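Support > Packing Line > Ticket 1611

Opened by: Kaan Aksoy, second shift, Bromell site
Status: Waiting on vendor
3 comments

Problem: The Dullavix arm on bench 14 stops before the pick and asks for an operator to confirm. It did this 66 times on one shift. Each time somebody has to leave the hand-pack table, walk over and press Continue. The arm was brought in so we could run that end with one person. At the moment it takes one and a half.

Tried so far: restarted the controller, wiped the lens, reran the bench calibration. No change after the restart. Calibration passed. 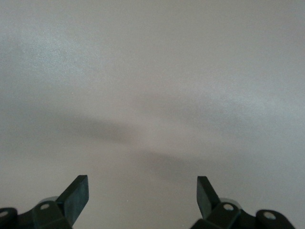
The stops are worse in the late afternoon, when sun comes in on that side. I asked for a blind. Trondska support thinks the vision step may be taking shadows for parts and wants the threshold raised. I don't have the login for that - day shift does.

Comment 1: Threshold raised, 15 July 2018. Please log stops per shift.

Comment 2: 192 picks, 14 stops. Better, but Hajji on hand-pack still can't finish a carton without getting up. Could Continue be moved to her table?

Comment 3: Sent to Trondska. Leave the button where it is until they answer.

Shares: 0
Contact the automation desk | Back to top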